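Forum › Simulation & Laufroboter › Fehlersuche

Humanoid bleibt in der Simulation am Karton hängen und stürzt, Kollisionsprüfung meldet nichts
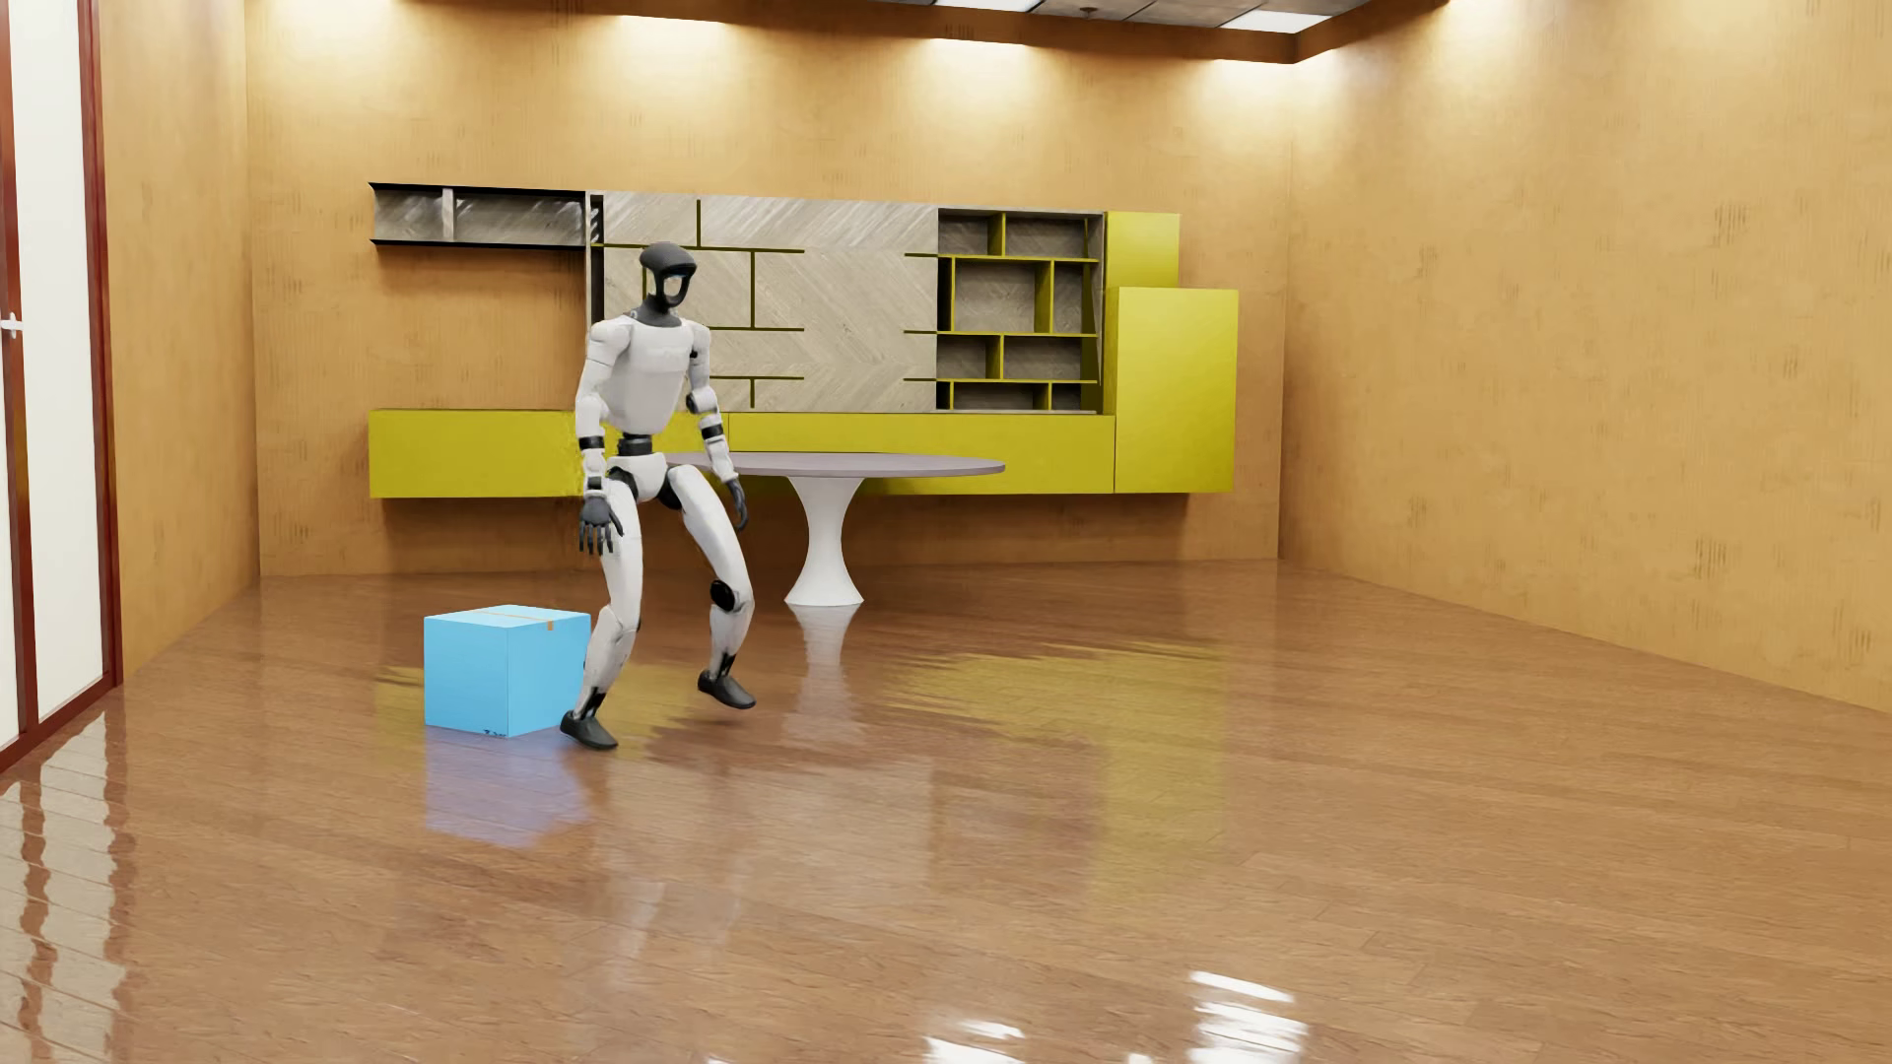

Wohnraum-Szene, Roboter im Schritt, der blaue Karton direkt neben dem Standbein

gangbild_nord schrieb am 29.02.2024:

Hallo zusammen,

wir rechnen seit Anfang Februar Laufversuche in Sonda mit einem zweibeinigen Modell. Als Laufregler hängt Wunby dran, Boden und Möbel kommen aus der Szenenbibliothek Prikthorpe. Auf freier Fläche läuft das Modell sauber. Sobald der Karton auf der Strecke steht, kippt es in einem Teil der Läufe seitlich weg, und zwar immer erst beim Übergang aufs andere Bein.

Zahlen aus der letzten Serie: 2000 Läufe, davon 279 Stürze. Startposition und Schrittlänge werden zufällig gezogen, alles andere bleibt gleich.

Mein eigentliches Problem ist, dass die Kollisionsprüfung in keinem dieser Läufe einen Kontakt zwischen Bein und Karton einträgt. Im Protokoll steht nur "Sturz, Ursache unbekannt". Die Kontaktkräfte am Fuß haben aber kurz vorher eine deutliche Spitze. Reibwert am Boden habe ich variiert, bringt nichts.

Kennt das jemand?

Kessel7 schrieb:

Welche Kollisionsform hat der Unterschenkel? In den Standardmodellen ist das oft eine Kapsel, die oberhalb vom Knöchel aufhört. Der Knöchel selbst ist dann nur Optik.

gangbild_nord schrieb:

Kapsel, ja. Der Fuß ist ein Quader. Dazwischen ist eine Lücke, das stimmt, aber wenn dort nichts ist, dürfte der Karton ja auch keine Kraft übertragen.

Kessel7 schrieb:

Durch die Lücke nicht. Aber die Kante vom Karton kann in die Lücke hineinrutschen und beim Anheben drückt der Quader von unten dagegen. Dann hast du die Spitze am Fuß. Warum das nicht protokolliert wird, ist eine zweite Frage.

rostfrei_ol schrieb:

Sehe ich anders. Glänzender Dielenboden, Regler auf rauem Untergrund eingestellt, der rutscht euch weg. Hatten wir auch. Mit dem Karton hat das nichts zu tun, der steht nur zufällig daneben.

Kessel7 schrieb:

Der Glanz ist eine Materialeinstellung im Renderer. Die Physik kennt den nicht. Wenn der Reibwert gesetzt ist, ist er gesetzt. Und ohne Karton fällt das Modell laut erstem Beitrag nicht.

rostfrei_ol schrieb:

Laut erstem Beitrag "läuft es sauber". Wie viele Läufe ohne Karton waren das? Wenn es fünf waren, sagt das nichts.

gangbild_nord schrieb:

Berechtigt. Ich habe gerade 375 Läufe ohne Karton nachgeholt, gleiche Startwerte. Kein Sturz. Rutschen würde ich damit ausschließen.

rostfrei_ol schrieb:

Gut, dann nehme ich den Boden zurück. Den Regler nicht. Wunby plant den Schwungfuß recht flach, wenn kein Hindernis gemeldet wird. Ein vernünftiger Regler müsste so eine Berührung trotzdem abfangen.

pfosten_und_riegel schrieb:

Zum fehlenden Eintrag: Schau mal in die Filtergruppen. Bei Prikthorpe liegen Kartons und anderer Kleinkram in der Gruppe "Dekoration". Die Physik rechnet die Kontakte, aber der Protokollfilter von Sonda lässt die Gruppe in der Voreinstellung weg. Tische und Schränke sind in "Möbel" und werden protokolliert. Ich habe damit zwei Tage verloren.

Test: Karton in die Gruppe "Möbel" verschieben, einen der Sturzläufe mit gleichem Startwert wiederholen.

gangbild_nord schrieb:

Das war es, zumindest für das Protokoll. Karton verschoben, einen Sturzlauf wiederholt, jetzt steht der Kontakt drin: Quader vom Fuß gegen die Oberkante vom Karton, beim Abheben. Also so, wie Kessel7 geschrieben hat.

Die Kapsel verlängere ich heute bis zum Knöchel und rechne die Serie neu.

Nikolaidis_Labor schrieb:

Bitte nicht nur die Form ändern. Bei uns wurde genauso ein Fehler in der Simulation "repariert", danach ging der Regler auf die echte Maschine, und dort hat sie eine Kiste mitgenommen und ist gegen das Geländer gefallen. Verletzt wurde keiner, der Knöchelantrieb war hin. Ein Kontakt, der nicht im Protokoll steht, fehlt auch in jeder Sicherheitsauswertung, die darauf aufbaut. Alte Serien mit Dekoration in der Szene würde ich als ungültig markieren — auch die, in denen nichts umgefallen ist.

rostfrei_ol schrieb:

Alle ungültig halte ich für übertrieben. Die Bewegungsdaten stimmen ja. Nur die Kontaktliste ist unvollständig.

Nikolaidis_Labor schrieb:

Wenn die Serien nur für Bewegungsdaten benutzt werden, einverstanden. Wer weiß das in einem halben Jahr noch?

gangbild_nord schrieb:

Ich markiere sie und schreibe den Grund dazu. Gelöscht wird nichts.

Zwischenstand zur Kapsel: Die ersten Läufe sehen besser aus, Stürze gibt es aber weiterhin. Bei denen ist der Kontakt jetzt am Unterschenkel eingetragen. Der Hinweis mit dem flachen Schwungfuß war also wohl auch nicht falsch. Ich setze die Mindesthöhe im Regler um 2 cm hoch und melde mich mit der vollen Serie.

pfosten_und_riegel schrieb:

Schreib dann bitte auch die Version der Szenenbibliothek dazu. In der neueren sollen die Gruppen anders heißen.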